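DIVARI SHARED WORKSHOP
Minutes of the Members' Meeting, November
Table Handling Build

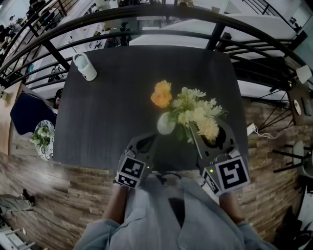
Hand-held gripper pair at the square table, with flower arrangement in white vase.

The meeting was called to order at 6:30 p.m. on Tuesday. A quorum was present. The chair presided and the secretary recorded.

1. Minutes of the previous meeting
The minutes of the October meeting were approved with one correction. Under item 4, "left unit" should read "right unit" in both places.

2. Report of the build group
The build group reported that both hand-held grippers are in regular use at the table. Each carries two square markers and a green indicator light, and the two are joined by a cable. The group has moved from blocks and cups to household objects, and flower arrangements were added to the task list this month.

The number of recorded demonstrations stands at 2894. Of these, 2068 have been checked and accepted for use with the Sauerland arm. The remainder are either waiting for review or were set aside for lost marker tracking. A member asked whether the set-aside recordings could be recovered. The group replied that some could, but that repeating the task is generally faster than repairing the file.

The group noted that vases present a particular difficulty. The fingers must open wide enough to pass around the base without catching the stems or leaves, and operators tend to close them too early. A written procedure was requested. The group will circulate a draft before the next meeting.

3. Finger pads
Two pad materials were compared. The softer pad held glazed surfaces well but wore through at the tip after 11 sessions. The firmer pad supplied by Trivik showed little wear and slipped more often on smooth ceramic. It was moved and seconded that the softer pad be kept for the present and that 6 spare pairs be cut. Carried.

4. Cables
The safety officer asked that cables be kept clear of the floor on all sides of the table – this includes charging leads that hang over the edge. The cable between the two grippers was also discussed. Several members find it short when reaching to opposite corners. A longer cable was considered, and the build group advised against it until a strain relief has been fitted at each end. The matter was referred back to the group.

5. Software
The workshop will remain on the current release of Ureser through the end of the year. Members who have installed the newer release on their own machines are asked not to upload recordings from it to the shared drive, as the time stamps do not match.

6. Table bookings
Bookings will be limited to two hours per member in the evening. Any member who moves the table is to run the marker calibration again and sign the log. A motion to fix the table to the floor was made and withdrawn.

7. Other business
A request to lend the grippers for a weekend was declined. The member may apply again once the spare pads have been cut.

Action items
Build group: draft vase procedure; strain relief for gripper cable; spare pads.
Safety officer: floor clips for cables.
Secretary: post new booking rules at the sign-in desk.

The meeting was adjourned at 8:10 p.m.

COMMENTS (3)

benchrat_4: Item 3, are the spare pads the same thickness as the old ones? The last pair sat proud of the finger and threw off my grip width.

Divari Secretary: Same thickness. Please report the old pair to the build group so that it can be withdrawn.

tallowfield: Could the two-hour limit be lifted on mornings? The table is free most days before noon.

Contact the Secretary | © Divari Shared Workshop | Back to top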